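Gramby drawer unit – setting up and first use
Category: Guides > Small storage
2 min read

Covers the small white cabinet with the round knob. Stand it on a flat table, lid side up. Petrică Sima's older notes from July are out of date, use these.
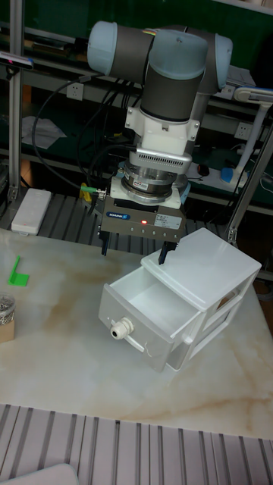 Fitting and filling the drawers

1. Wipe the table first. Grit under the cabinet scratches a glossy top.

2. Set the cabinet down with the drawer fronts facing you. Leave room in front for the top drawer to come out.

3. Pull the top drawer by the knob, partway only. Check inside – should be empty, no packing bits in the corners.

4. Look in through the side openings. Dividers straight? If one leans, push it upright before loading anyting.

5. Load the lower drawers first, all 2 of them if you have the short model. Max 400 g each.

6. Close up. Push on the middle of the front, not the corner.

CAUTION: lid overhangs a little. Don't lift by it. Hold the sides, low down.

Note – knob loose? Quarter turn clockwise, stop when snug. Overtightning cracks the front.

Spare knobs: ask Petrică Zamfir, Nirholm parts desk.

Rev. 7, 4 August 2008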